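I tidy my hallway twice a week and it lasts until teatime, so you can guess which of this month's robot papers I read first. The team at Giannakopoulos, the household robotics lab, put out a write-up in December 2024 on teaching a two-armed robot to put away the odds and ends that live near a front door. Shoes, mostly. Slippers most of all!

The headline is a change in how the robot learns from people. The usual way is to have an operator steer the arms through a job from start to finish, over and over, and then train on the whole pile. The lab's method, which they've called Gretarer, has the operator take over only when the robot starts to dither. The software keeps an eye on how much its own next few moves disagree with each other, and when the disagreement gets too big it stops and asks. A person does the awkward bit, hands control back, and only that bit goes into the next round of training.

I rang Styliani Michailidis, who leads the work, and asked why slippers of all things. She laughed and said she gets that a lot. "A mug has a handle and a box has corners," she told me. "A slide slipper has a big hole in one end and a floppy strap over it, and the two in a pair are mirror images. The robot would pick up a left one beautifully and then make a complete mess of the right one."

So, the numbers. The old approach was trained on 3000 full demonstrations. Gretarer began with 1464 of those and added 2510 short corrections, most of them only a few seconds long, so the total time a person spent at the controls came down by more than half. Both versions were then let loose on shelves and footwear they hadn't met in training. The new one placed the slipper properly in 76 per cent of its attempts. The old one didn't get to half.

I'd have liked a bigger gap between the training rooms and the test rooms, if I'm being picky. Every room in the paper has a similar sort of furniture - open shelves, an easy chair, a bit of greenery - and my own hallway has a radiator, a bike and a dog bed all fighting for the same patch of floor. Michailidis agrees that clutter is the next thing to go after, and says a second set of rooms was being fitted out from September.

The part I enjoyed most is tucked away near the back, where they look at what the operators were asked to help with. I'd assumed it would be the picking up. It was mainly the last stretch, getting a shoe down next to another one without knocking it or leaving it half on top. Mikkel Lauritsen, who did a lot of the operating, reckons he could tell a request was coming before the software did. "It slows down over the shelf like someone parking a van," he said. He also told me his corrections got worse after lunch, and that there's a graph of it. The graph didn't make the paper, which I think is a great shame.

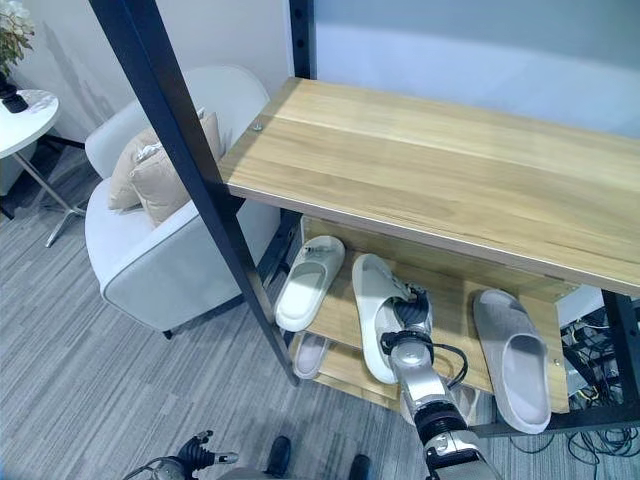 Photo: Giannakopoulos / Gretarer project

The heel end, where the gripper has hold of the white slide, is one of two grasps the robot can choose from. The other is over the strap. It picks for itself depending on how the slipper is lying and which way round it needs to end up, and the heel grasp came out ahead on the lower shelves, where there's a plank overhead and not much room for a wrist. With the top shelf there was hardly anything in it.

Two other groups are trying similar things. Zolov has been using ask-for-help training on kitchen drawers, and the people at Triltton want to know if one operator could answer requests from several robots at once. That second idea is where the money would be, I suspect, as long as the robots don't all get stuck together. Lauritsen has tried it with two and says it was fine until it wasn't.

The lab is planning to release the corrections along with the full demonstrations, so other teams can check whether the short clips are any use on different arms. There's no date for that yet. Michailidis would only say "after we've cleaned up the file names", and having seen my own desktop I won't be pressing her on it. She did say laces are on the list for next year, and buckles are not.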